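Giving up on the big shop (sort of)

2021-02-05

So I've been meaning to write this one for ages, and then I kept not writing it, mostly because every evening I sat down at the laptop I ended up looking at recipes. But the kettle's on, it's chucking it down outside and I've got an hour, so let's go. This is the post about how I stopped doing one enormous weekly food shop, and what I do now.

A bit of background for anyone new. I used to be a big shop person. I had a list on the fridge, I had the bags for life folded into little triangles (yes, really), and once a week I'd drive out to the retail park and come home with a boot full of stuff. I loved it, I won't lie. Coming home with a full boot made me feel like I had my life sorted for the next seven days.

Except I didn't, did I? By the end of the week there'd be half a cucumber turning to soup in the bottom drawer, a bag of salad I'd been avoiding eye contact with, and nothing for tea. Then I'd pop out "just for milk" and spend another fortune on crisps and a pie.

What changed it was the car failing its MOT last winter. The bill was £761 and I decided I'd rather sulk than pay it straight away, so for a few weeks I had no car and had to shop on foot. I live up a hill. Everything I bought had to come up that hill on my back, and I can tell you it makes you think very hard about whether you need a third tin of chickpeas.

There's a little grocer's at the bottom called Živković, which I must have walked past about 1000 times without going in. I think I'd assumed it would be dear. It is a bit dear for some things (cereal, don't even look) but the veg is cheaper than the supermarket, and you can buy two carrots if you only want two carrots! I'd forgotten that was allowed. They also do a white cheese in brine that I now eat with practically everything, and big jars of roasted pepper spread which I've had on toast for breakfast more often than I'd like to admit.

Then there's the bakery, Kuronum, a couple of doors along, where I get a small rye loaf. The trick with Kuronum is to go before lunch, and if you go late you get whatever's left, which one time was a single cheese scone. I ate it walking back up the hill and it was a very good scone.

So the routine now goes something like this. I go down three times a week with my rucksack, and I only buy for the next couple of days. I keep a shelf of dry stuff (rice, pasta, lentils, the chickpeas) and I top that up once a month when I can be bothered to do a proper supermarket order. Everything else is little and often. If I see nice leeks, it's leeks that night. If there aren't any nice leeks then it's eggs.

The planning was the thing I worried about. I'm a planner, I like a grid! At first I tried to keep the old meal plan going and just split the shopping up, and it was hopeless, because I'd have written down "courgette bake" and there wouldn't be a courgette in sight. These days I have a list of six teas I can make out of nearly anything, and I pick one while I'm standing in the shop. They are: soup, fried rice, a tray of roast veg with something salty on top, omelette, dal, and pasta with whatever. That last one is doing a lot of work, I know.

I do the working out at whatever bit of desk is going spare, with a pencil, usually when I ought to be doing something else. 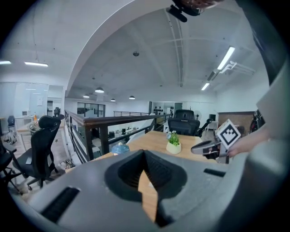
And the money, which is what people always ask me. I kept receipts for the whole of last February, then forgot about them, then found them in a coat pocket, so please don't treat this as science. I was spending less overall, though less of a saving than I'd hoped, because of the cheese. Where I really noticed it was the bin. I used to put the food caddy out full to the brim every week and feel awful about it. Now it's mostly peelings and teabags.

There are downsides, before anyone thinks I've gone smug. It takes time. If you've got small children or you work shifts I can completely see why you'd want to do it all in one go and be done. It's also grim when the weather's bad, and I have had an entire bag of onions go through the bottom of a wet paper bag halfway up Sesta Lane and had to chase them back down. One of them made it all the way to the postbox.

Loo roll is still a problem as well. There's no dignified way of carrying a big pack of loo roll up a hill. I get that with the monthly order now and pretend it isn't part of the system.

The car is fixed, by the way, and has been for months. I drove out to the Lusidden retail park a while ago fully intending to do an old-style big shop for a treat, and I lasted one aisle and a half. It was so bright in there! I bought washing-up liquid and a plant and came home.

Next time I'll do the soup post, as I've had a few of you asking about the one with the barley. It needs a ham bone, or a good spoonful of miso if you don't eat meat, and you have to let it sit overnight or it tastes of nothing much. I'm making a batch this weekend so I'll try to write down the amounts as I go, instead of guessing afterwards like I did with the flapjacks. Sorry again about the flapjacks.

Right, the rain's eased off and I've got no milk. Back down the hill I go.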